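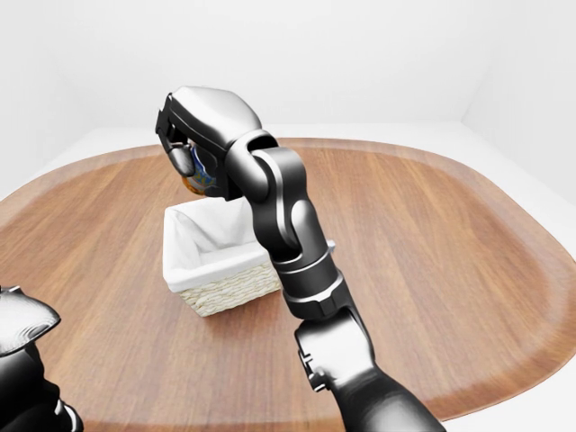 Makowska Contract Interiors writes that the Jivon wall panels it ordered in June were hung in a single day, and that the joints at the inside corners closed without filler.

Jivon Interior Wall Paneling
Manufactured by Brerkari
Item 1126

Jivon is a system of prefinished oak veneer panels for offices, lobbies and private homes. Each panel is cut, edged and finished in our own shop and is delivered ready to hang. Panels are mounted on Zukex rails, which are fastened to the wall studs and allow a single panel to be lifted off for access to wiring.

Panel thickness: 17 mm
Maximum panel height: 3000 mm
Finish: clear matte or light stain
Rails: Zukex, supplied in matching lengths

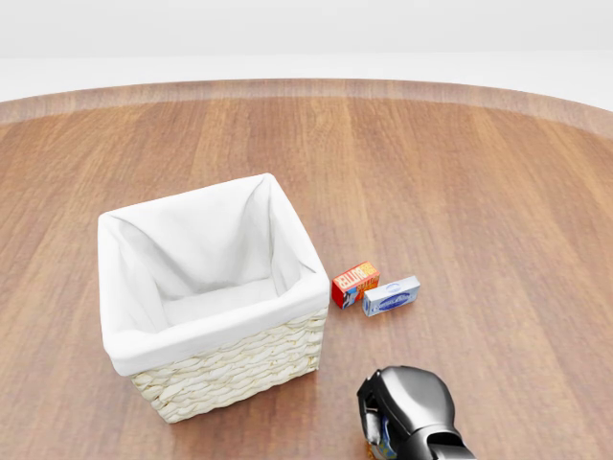

Round wooden table with lined wicker basket

Orders of 20 panels or more are numbered by room according to the customer's drawings. Smaller orders are packed by size. Outlet and switch openings can be cut in the shop if their positions are marked on the drawings before the order is confirmed.

Panels should be stored flat in the room where they will be installed. They are not suitable for showers or exterior walls. Damage in transit must be reported before installation begins.

Specifications valid from 02/03/2019. Samples of both finishes are available from the Brerkari sales office on written request.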